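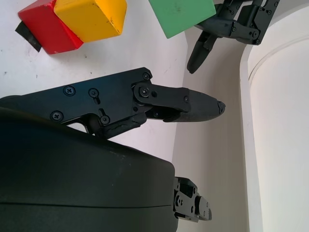
2 min read

Sun 9 December

Old blocks on a white surface

On the weekend I sorted the toy shelf, and the wooden blocks took me the longest. I bought them in April at the second-hand shop in Drisenton, in a cotton bag, for 13 dollars. The bag had no label inside, so I don't know who made them.

The red cube is my favourite. Its edges are worn and chipped, and in some places the paint has become lighter. The yellow one is still very bright but it has small dark scuffs. At first I wanted to repaint them all. I had even chosen the colours at Pikard, the paint store near the station, and I stood there a long time with the little cards in my hand. Then I came home, put the red and the yellow beside each other so that they were touching, and I lost the wish to do it. I like them a bit tired.

So I only cleaned them. I used a cloth which was damp, with one drop of dish soap, and after that a dry cloth. Please don't leave wooden blocks in a bowl of water. I did this once with another set and the wood swelled and the paint came up in small bubbles. The marks on the yellow cube I left alone, as I was afraid to rub away the colour.

For storage I first tried a tin, but it was too noisy in the mornings and my neighbour downstairs works at night. Now they go in a low basket on the bottom shelf, where small hands can reach it.

Next I must do the puzzles. Two of them are mixed in one box and I have been avoiding this box since winter.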